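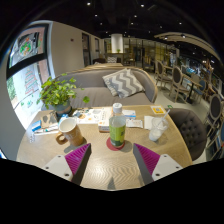
Figure 2. Clear plastic bottle with a white screw cap and a lime-green label, on a red coaster.

3.2 Sample and procedure

The survey was carried out in 11 cafés in the towns of Senent and Mevano during September. We distributed 2,000 questionnaires, and 1,821 were returned in a usable form. Guests were asked how often they buy bottled water when tap water is offered free of charge, and which reasons they give for this choice.

The label colour was included as a separate item. In the earlier study in Ulton, guests connected green labels with natural origin, even when the label gave no information on the source – a result which we wanted to check with a larger group. A bottle of the kind in Figure 2 was used as the reference for this item.

Answers were coded on a five-point scale. Questionnaires with more than three missing answers were not considered. The differences between the two towns were small, and we therefore report them together in Section 4.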